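How to budget for hand-held grippers and a practice room before you buy a robot

If you have been asked to put a figure on paper for a robot project that involves household jobs – folding, tidying, making beds, that sort of thing – you will probably start by asking for a quote on the arm. I did the same the first time, and I spent a happy fortnight comparing arms before I noticed that I hadn't written down a single line for anything else. We had no tables, no spares, no bedding, nowhere to put it all, and a spreadsheet with one very large number in it.

This page is the guide I wish I'd had on my desk then. It is written for the person who holds the budget and may never touch a soldering iron, so I've kept the words plain. It covers the stage where people do the task by hand, using grippers with a camera on them, and the arm comes later or perhaps not at all. Our own set-up is a modest one in a shared room at Drorgate, and most of what follows comes from two rounds of buying for it, the first of which I would happily do over again.

Before you start

You will need a rough list of the tasks you want to record, the name of the room you'll be using, and somebody from the technical side who will answer your questions patiently for an afternoon. A tape measure is useful too. Please do measure the room yourself, even if there is a floor plan, and while you're there measure the doors. Our first delivery sat in a corridor overnight on account of a door.

Step 1. Write the task down in one sentence

It sounds like something for a school exercise book, but do try it. "Pick up a cloth from a bed and lay it flat" is a sentence you can budget from. "Bedroom tasks" is a heading, and a heading will cost you whatever the most enthusiastic person in the meeting says it will.

From the sentence, underline every thing you could trip over. In ours that gives you a bed and a cloth. Then ask what has to be near them for the job to look like it would in a real home: a chair, a shelf, perhaps a blanket over the headboard. Those are your props, and they belong on the list from day one.

Step 2. Decide how many grippers you need, then add the spares

Count the people who will be recording at the same time, and decide whether each of them works with one hand or both. We had 3 people recording with one gripper each, so we bought three and felt very organised. Within a month one of them was in bits on a bench waiting for a screw, and one person had nothing to do but watch the other two.

We now keep 2 complete spares on the shelf, and a small box of the parts that wear out or wander off. For our pattern of gripper that means:

fingers, bought in pairs
hinge pieces
screws and bolts, more than you think is decent
pads or tape for the fingertips, if your design uses them
mounts for the camera
cables and memory cards

Ask the supplier for a price on every one of those separately before you sign anything. We use the Fekete pattern, and what settled it for us was that the fingers come off with an ordinary driver and can be ordered one pair at a time. A gripper that only comes as a sealed unit may be cheaper on the day and dearer by spring. I'd ask to take one apart at the demonstration, too. A good supplier won't mind a bit, and you will learn a great deal from how long it takes to go back together.

Step 3. Buy the big soft things early

Mattresses, padded headboards, sofas and the like are the part of the list that everybody leaves until last, and they are what takes up the room. They also decide where everything else can go. Buy ordinary ones, in plain colours to begin with, and find out before ordering whether they will be carried in for you or left at the kerb.

Then think about cloth. Cloths, towels and blankets are cheap compared with anything that has a plug on it, so this is a good place to be generous. Our second order was for 200 pieces in mixed sizes and weights, and I thought it was a ridiculous number right up until I saw how quickly the team got bored of the same few. Put in a line for laundry while you are at it. I forgot, and ended up paying for it out of the tea money for longer than I care to say.
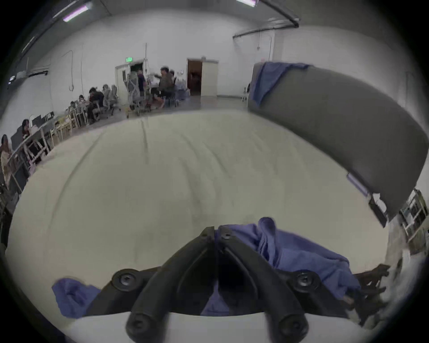

Storage comes straight after cloth, in my experience, and really ought to be bought in the same order. Open wire shelving does us very well. You can see what you've got without pulling out drawers, it goes up quickly, and you can move a shelf when somebody brings in a taller box. Add plenty of bins, and a label maker if you can slip one past whoever checks your receipts.

Step 4. Share the room sensibly

Few of us get a room to ourselves. If your recording space is also where people sit at desks, you'll want to plan for both, and it is far cheaper to do so on paper. Walk round with your tape measure and mark where the bed or sofa will stand, then where a person holding a gripper will need to step. Leave the way to the exits properly clear, and check with whoever looks after the building before you fix your plan.

A few things to price at this point:

Lighting. Look at the room at four in the afternoon in November as well as on a bright morning. If the ceiling lights give a tint your technical people don't care for, changing them can be a bigger job than you'd guess, and it may be kinder to your budget to buy a couple of stand lamps.

Power. Charging grippers, cameras and laptops takes a surprising number of sockets. Get a proper quote for extra ones and don't plan on trailing leads across the floor.

Seating. People doing this work are on their feet, bending over a mattress, for much of a session. Decent chairs and stools for the gaps between are money well spent.

A work table near the action. It can be small. Its job is to hold the spare gripper, a driver and somebody's notebook.

Step 5. Budget for time as well as for things

I would put this on the same sheet as the equipment, in the same currency, or it will be forgotten. Somebody has to unpack, set up, show others how to hold the gripper and reset the bed after each go. Resetting is the sly one. If it takes as long to crumple the cloth and put it back as it does to record the task, then half your day is spent on it, and you should plan your numbers accordingly.

Delivery is time too. Our fingers took 14 days to arrive from the workshop at Ustitton, and that was with a friendly supplier and nothing going wrong. Ask each firm for its usual wait on spare parts, write it beside the price, and order the replacement when you open the last packet.

Step 6. Set the sheet out so you can defend it

I use four columns: the item, the price, the wait, and what stops if we haven't got it. The last column has done more for me in budget meetings than any amount of pleading. When somebody asks whether we could manage without the spare hinge pieces, I can read out what stops, and we go on to the next line.

Group the rows by task and leave the suppliers to a note at the side. Our first sheet was sorted by supplier, and when we were asked to trim it, we cut a whole supplier and lost one important part from each of three tasks. The second one, which we drew up for the Drekudar project, was sorted by task. We could put off one task neatly and keep the others whole.

Put in a sum for surprises and call it that. Mine is there on every sheet now, on its own line, and I've not yet handed any of it back.

Step 7. Buy a little, use it, then buy the rest

If your finance people will allow it, split the order. Get one gripper, one mattress, a bagful of cloths and a shelf, and let the team work with them for a few weeks before you place the larger order. They will come back with complaints, and you should write down every single one – the handle that's awkward for small hands, the cable that catches, the headboard that is too tall to reach over. Each of those is a purchase you can put right while it's still only a line on a sheet.

And the arm? Leave its row on the sheet with the price blank and a date for looking at it again. By the time you come back to it you'll know which tasks you are keeping, how much reach they need and how much floor you have left, and the quotes will be a good deal easier to compare. Do ask about the fingers, though. If the arm can carry the same ones your people have been using by hand, your box of spares will do for both.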